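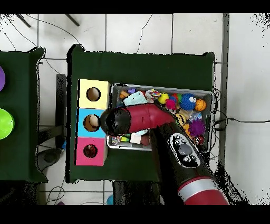

図1 仕分け台。灰色のトレイに入った玩具と、黄・水色・ピンクの穴あき箱、トレイの上に伸びるアーム。

Prirnel 仕分け作業データ README

最終更新:2019-12-28
管理:Modum 作業改善係
問い合わせ:Wilmer Restrepo(Modum)

概要

Prirnelは、中古玩具の再生を行うRulton作業所で、小物の仕分けをロボットアームに一部移したときの記録をまとめたデータです。アームの動作記録と、同じ台で働く作業者の記録の両方が入っています。アームの学習用データとして使えますが、もともとは、工程を変えたあとに人の仕事がどう変わったかを社内で見るために集めました。把持の性能比較を目的にしたものではないので、その用途には足りない項目があります。

収録は3月に始めました。最初の週は台の高さと照明が日によって違います。該当する記録にはsetup=earlyが付いています。

対象の作業

Rultonには、寄付と返品で届いた小さな玩具が混ざった状態で入ってきます。毛の付いたボール、目玉の付いたもの、とげのあるボール、布の人形、小袋に入った部品などです。大きな玩具は別の棟で扱い、このデータには入っていません。

作業者は玩具をトレイに広げ、洗えるもの、拭くだけのもの、人が判断するものに分けます。行き先は箱の色で決めています。

黄:水洗い
水色:拭き取り
ピンク:人が見る(破れ、電池入り、用途の分からないもの)

色の割り当ては作業所の以前からの決まりをそのまま使いました。ファイル中ではyellow、blue、pinkと書いてあります。箱は上面に丸い穴が一つあり、アームはその穴の上で玩具を離します。穴の縁に引っかかることがあり、これはdrop_edgeとして記録しています。

以前は全部を手で行っていました。現在は、丸いものと毛の付いたボールを主にアームが取り、布物と小袋は人が取ります。トレイの残りを見てどちらが取るかを決めるのは人です。

収録内容

試行数:1,925
うち人が途中で介入したもの:205
作業メモ:500
作業に参加した人:4

試行は、アームがトレイに向かって動き出してから、箱の上で開いて戻るまでを一つと数えます。途中で止まったものも一つです。介入には、停止ボタンを押したもの、落ちた玩具を手で戻したもの、箱の位置を直したものを含みます。種類はinterventionの欄にあります。

作業メモは、作業者が区切りのときに書いた短い文です。紙に書いたものをあとで打ち直しました。誤字は直していません。同じ日のメモが重なって書かれている場合は、書いた順に並べてあります。

フォルダ構成

arm/ 関節角と開閉の記録
view/ 作業台を上から見た画像と深度
notes/ 作業メモ
shift/ 交代と休憩の時刻
labels/ 玩具の種類と行き先
README.txt この文書

armとviewは同じtrial_idで対応します。notesには試行の番号がないものが多く、shiftの時刻で結び付けてください。shiftの時刻は作業所の壁時計によるもので、armの時計とはずれがあります。補正用のファイルはまだ作っていません。

主な欄

trial_id:試行の番号
setup:early または normal
target:取ろうとした玩具の種類
box:yellow、blue、pink
result:placed、drop_edge、drop_table、stopped
intervention:none、stop、pick_up、move_box
operator:作業者の記号。名前は入れていません
remark:自由記述。空欄が多い

targetの種類名は作業所の呼び方です。「毛玉」は毛で覆われたボール全部を指し、目玉があってもなくても同じです。「とげ玉」はやわらかい突起のあるものです。「その他」は多く、細かく分け直す予定はありません。

作業者の仕事の変化

導入前の仕分けは、立ったまま同じ台で続ける仕事でした。交代のときまで手が止まらず、洗い場とのやりとりは声でしていました。導入後、手で取る回数は減りましたが、台のそばにいる時間はそれほど変わっていません。アームが止まったときに戻す人が必要で、離れた場所の仕事を頼みにくくなったためです。

メモで多かったのは待ち時間のことでした。アームが箱の上まで行って開くのを待ってからトレイに手を入れる決まりなので、人のほうが早く取れるものでも待つことになります。「先に取ったほうが早い」「手を引っ込めるくせがついた」という文があります。決まりは安全のために残し、人はトレイと別の浅い箱に布物を先に抜いておくことにしました。この手順に変えてからの試行にはpresort=yesが付いています。

判断の仕事は増えました。ピンクの箱に入るものは前と同じ種類ですが、以前は仕分けの手を動かしながら考えていたものが、箱一つぶんまとまって人の前に来ます。慣れた人はこのほうが見やすいと書き、入って間もない人は、ほかの玩具と比べながら覚える機会が減ったと書いています。教える側のメモにも同じ話があり、新しく入った人にはアームを止めて手で仕分ける時間を取るようにしました。その時間の試行はありませんが、shiftには「手作業」として残っています。

肩と手首の疲れについては、楽になったという記述と、変わらないという記述の両方があります。測定はしていないので、このデータから負担の増減を言うことはできません。

音についてのメモもあります。アームの音より、停止を知らせる音のほうが気になるという内容で、音量を下げ、表示灯を足しました。

収録の手順

収録は通常の勤務時間に行いました。撮影のために玩具を選んだり並べ替えたりはしていません。トレイには届いたものをそのまま入れています。そのため種類の偏りが大きく、同じボールが続く日もあれば、ほとんど布物の日もあります。

アームの動作は、Hrynyshynが用意した操作プログラムで動かした分と、人が手元の装置で動かした分があります。controlの欄がautoかhandかで見分けてください。手で動かした分は操作に慣れた人のものに寄っています。

作業者には、何を記録し、だれが見るかを開始前に説明しました。メモは出さなくてもよく、あとから取り下げることもできます。取り下げられたメモは公開する数に入っていません。作業の速さを個人の評価に使わないことは、開始時の取り決めに書いてあります。再利用する場合も、operatorごとの速さを並べた表は作らないでください。

画像と深度の注意

深度には点状の抜けがあります。台の縁、アームの表面、床との境目に出やすく、抜けた画素は黒です。埋める処理はしていません。つやのある部分も値が安定しません。

アームがトレイの手前側を覆うと、その下の玩具は見えません。labelsの種類名は持ち上げたあとに付けたものなので、画像だけでは読み取れない名前が付いていることがあります。

台の周りの床にはケーブルや小さな物が写ります。床の物にはラベルを付けていません。隣の台が端に入ることもありますが、そちらの作業は対象外です。

向いている使い方

人が介入する前後の動作を調べること。作業メモと停止の記録を合わせて読むこと。重なった小物を一つずつ取る動作の学習に、ほかのデータと合わせて使うこと。

向いていない使い方

人員の削減を見積もること。この作業所では仕分けの人数を変えておらず、アームだけで台を回した日もありません。

電池や小部品の安全確認を自動で行う目的にも使わないでください。ピンクの箱に入れる判断は人がしたもので、見落としの確認は別の工程で行っています。

既知の問題

boxがblueの試行の一部で、resultがplacedなのに玩具が箱の外に出ているものがあります。見つけた分はremarkに「外」と書きました。全部は見直していません。

presortの欄は途中から追加したため、古い試行では空欄です。空欄はnoと同じ意味ではありません。布物を先に抜いていた日も含まれています。

布の人形を二つ同時につかんだ試行は、targetに先に付けた種類だけが入っています。

利用条件

研究と教育の目的で利用できます。notesの文を引用するときは、operatorの記号を外してください。再配布の前にModumへ連絡をお願いします。

誤りを見つけた場合は、trial_idと欄の名前を書いてRestrepoまで送ってください。修正は次の更新でまとめて入れ、変更した番号をこのREADMEの末尾に載せます。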